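# Kiani hand-guiding kit, two months in

I bought this kit to teach an arm one thing: take a calligraphy brush off its rack, and hang it back up by the loop. 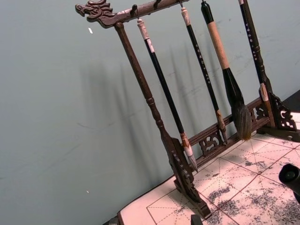 The Kiani sells for $1,172 and clamps to most small arms. You squeeze a handle, the motors go slack, and you walk the arm through the job while the software records. The box says a new task takes "minutes." Mine took most of March.

Hand-guiding works well enough for the big moves. Coming in toward the rack, closing on a handle, backing away: fine after a handful of tries. The trouble is the last half inch. A loop has to come up and over a small hook, and my own hand on the arm adds a wobble that the kit faithfully learns. I recorded 111 demonstrations of the hanging move. Played back, the arm copied my hesitation perfectly and then stopped short of the hook.

A fat brush and a slim one also need very different grips. The manual says to record "a few examples of each." Darmawan Purba, who shares the bench with me, put in 90 for the fattest brush before he trusted it. I wouldn't call that a few.

Then there's remote mode, a $2,000 add-on from the same company. You hold a second, smaller arm and the big one follows. I borrowed Anneliese Strobel's for a week. The wobble mostly went away -- you aren't leaning on the arm anymore -- but so did any feel for contact. I pushed a brush into the crossbar twice without knowing it until the whole rack slid.

Things I did like:

- The squeeze handle is comfortable and has never let go on me.
- Bad takes can be deleted one at a time.
- Recordings are plain files, and Kanako Sakamoto opened mine on her machine with no fuss.

Things I didn't:

- The trim tool cuts only at whole seconds.
- Support answered one of my three emails, with a link to the page I'd asked about.
- The "confidence" bar is green during nearly every miss.

If your task is moving boxes from one spot to another, the basic kit will do it, and so will cheaper ones. For anything that hangs, hooks or threads, ask the seller to show you that exact move before you pay. I asked in April, after I'd paid, and I'm still waiting on the video.

Two and a half stars out of five.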